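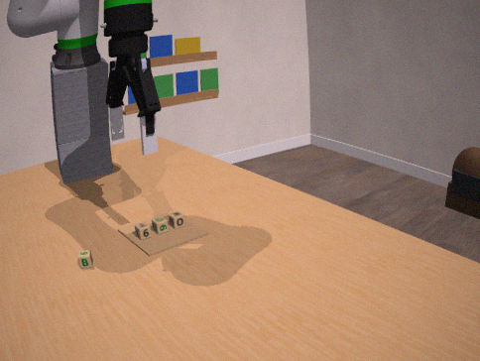

How to Check a Cable News Clip Before You Share It

I yell at the TV as much as anybody. I've also been burned, badly, by passing along a clip that made somebody on the other team look like a lunatic when the full interview said something pretty different. So these days I have a routine, and a few of you asked me to write it up after my June post on the Navcombe County commissioner mess. Grab a coffee, it takes maybe fifteen minutes the first time (I can do most of them in five now).

What you need

A web browser, a notes file, and a pair of headphones. I also use a little text comparison program called Buzatu that puts two chunks of text side by side and colors the differences, but any compare tool will do, and so will two windows and your own eyeballs.

Step 1: Write down what the clip says

Do this before you go looking for anything! Play the clip and type out the key sentence word for word, ums and all. Then write one line underneath saying what the person posting it claims it says. Half the time those two lines already don't match and you can quit right there and go do something fun.

The Navcombe one is a good example. The caption said the commissioner "called voters too dumb to read a ballot." What he said in the clip was, "They're telling me people can't read this thing." Those are some very different sentences, and I hadn't even opened a second tab yet.

Step 2: Look for the cuts

Go through it again with the sound up. You're listening for a breath that gets chopped off, a jump in the background noise, or a sentence that ends on a rising note like there was more coming. Then watch it once on mute and look for the head or hands hopping from one spot to another. A cut doesn't mean anybody lied - TV people cut for time all day long - but write down the spot where it happens so you can find it later.

Be suspicious of any clip that starts right on the first word of an answer. What was the question? I want the question every time.

Step 3: Find the long version

Take five or six words in a row from what you typed, put quotation marks around them, and search. Use a boring stretch of the sentence and skip the juicy part, which everybody has already quoted a thousand times. If that gets you nothing, try the person's name plus the name of the show and the word transcript.

For local stuff, skip the news sites and go straight to the government page. Most county boards post video or minutes of some kind. Brerance, where I live, puts up a typed transcript for every meeting, and it's buried under a menu called Records and Forms, so poke around. If it's not there, call the clerk's office. I did that at nine in the morning and had a link in my inbox before lunch.

Step 4: Read both sides of the quote

Once you've got the full text, find your sentence and read at least a page before it and a page after. The commissioner's remarks ran 2,234 words and the clip making the rounds used 11 of... well, let me not count on my fingers, it was one sentence. Go read the whole thing if you can stand it. I could, barely.

Right before the famous line he'd been reading from a complaint letter out loud. Right after it he said he agreed with the letter and wanted the ballot printed in bigger type. I don't like this guy! I have voted against him every chance I've had. But he was on the voters' side on that one.

Here's where the compare program comes in handy. Paste your typed version on the left and the transcript on the right. If a "not" or an "if" or a "they say" went missing, it'll jump out at you.

Step 5: Check the date

Old clips come back like crabgrass. Look for the earliest posting you can find and compare it to the date on the full recording. If somebody says "last night" and the meeting was two years ago, that's your answer.

Step 6: Write down what you found, even if it's annoying

I keep a plain text file with the clip, the link to the long version, the time where the quote shows up, and one sentence on whether it holds. You'll want it when your brother-in-law brings the same clip up at a cookout.

Then decide. If it holds, share it and link to the full thing. If it doesn't, leave it alone, or share it with the missing part put back in.

What to do if you already shared a bad one

Been there. My worst was a clip from the Pakell Hour, a talk radio show some of you will know. I posted it at 11 at night in a fine temper, and by breakfast it had 815 shares. A reader named Ehsan Sial wrote in, very politely, with a link to the full segment, and the host had been quoting a caller the whole time. Ugh.

I put the correction at the top of the same post, in the same size type, and I left my original words up underneath with a line saying they were wrong. Please don't just delete it and hope. The people who shared it won't see that anything changed. My correction got 620 shares, which I'll take, although that still leaves plenty of folks who only ever saw the first version.

A couple of questions I get

Does this work for clips from shows I like? Yes, and those are the ones I skip checking if I don't watch myself. I make a point of running one from my own side every week or so.

What if there's no long version anywhere? Then I say so, in those words, or I don't post it. I've got a few sitting in my notes file right now waiting on a transcript, including one from the Brerance school board that I'm dying to use. The clerk says it should be up by the end of the month.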